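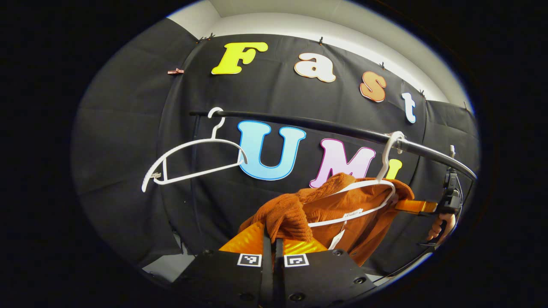 Chae-won Hyun has run the clothing swap at Fellstead for three winters, and she still sets up the rail herself. The room has white walls, so she clips black fabric across one side and puts the clothes in front of it. "Dark cloth makes people look at the colors," she says. A rust-orange ribbed knit hangs at the right of the rail on a white plastic hanger, with an empty hanger of the same kind further along. She likes to keep a spare within reach - people try things on and then stand there holding them.

The first swap, in February, brought in 139 pieces, mostly coats and jeans. Knitwear is what goes now. "Anything ribbed is gone in an hour," Hyun says. She would hang less of it if she had the shelf space. "A heavy sweater grows on a hanger. I tell people to fold it when they get home."

Abimbola Ezeani checks the donations at a table near the door. She turns down around one bag in ten, usually for moth holes or broken zippers. "A missing button I can fix," she says. "I have a jar of them."

Entry costs nothing, and each person can take as many pieces as they bring. The next swap is on 21st October. Bags can be dropped off the evening before.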